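Section 4: Sorting and storing your bars

Welcome to the part of the Tulonex guide we like best! Your bins are bolted together, the lining is clean, and now you get to fill them. A well-laid bin is a lovely thing to work from, and it only takes a few minutes to set one up properly.

Before you start

You will need your Tulonex bin pair (order code 2341), a dry cloth, a soft brush and your bars. Have gloves on hand too, as freshly cut ends can be sharp.

Note: The steps below are written for colored bars up to 375 mm long. For anything longer, use the Iveck extension tray and follow the sheet that came with it.

4.1 Preparing the bin

1. Stand the two bins side by side on a level surface so that the long walls meet. Press down on each corner in turn. If one rocks, adjust the feet before going any further.

2. Brush out the floor. Grit likes to gather where the walls slope in, so give those edges a second pass.

3. Wipe the walls with the dry cloth. Scuffs and scratches will build up on the metal with use, and they're nothing to worry about – a bin with a few years on it holds bars just as well as a new one. If the surface is peeling, brush away any loose flakes so they don't stick to your bars.

4. Check any holes in the floor and clear them of dust. Leave them open.

Caution: Don't use wire wool or a scraper on the walls. Both leave burrs that can catch fingers and mark the bars.

4.2 Filling the bin

1. Pick your colors. We love starting with just two, because you can tell them apart at a glance and it makes counting stock a breeze.

2. Lower each bar in by hand, one end first, then the other. Dropping them dents the floor (and makes a terrific racket!).

3. Spread the bars out. A small mixed batch in one layer is ideal for a first try, and there's no need to line everything up at 90 degrees to the wall.
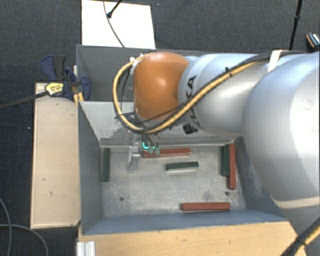 Fig. 7. Nearer bin holding six bars, three red and three dark green.

4. Keep a finger's width between a bar and the wall if you can. A bar lying close to the far wall is still fine to use, just a little fiddlier to pick up.

5. Stop at a single layer until you know how your bars behave. Round ones roll, flat ones stay put, and you'll soon get a feel for it.

Note: Keep the total load in each bin under 100 kg, including any dividers.

4.3 Using the second bin

The second bin is what makes the pair so handy. Use it for bars you have checked, for a different length, or for one color once you've sorted them – whatever suits your bench. Radonjić clip-on labels fit over the rim and can be swapped in seconds.

Caution: Never slide a loaded bin. Empty it first, move it, then fill it again.

4.4 Weekly care

Choose a regular day, say Thursday, and take all the bars out. Brush the floor, look along the walls for new burrs, and check that the feet are still level. Replacement feet and linings can be ordered from Tultness using the form in Section 9.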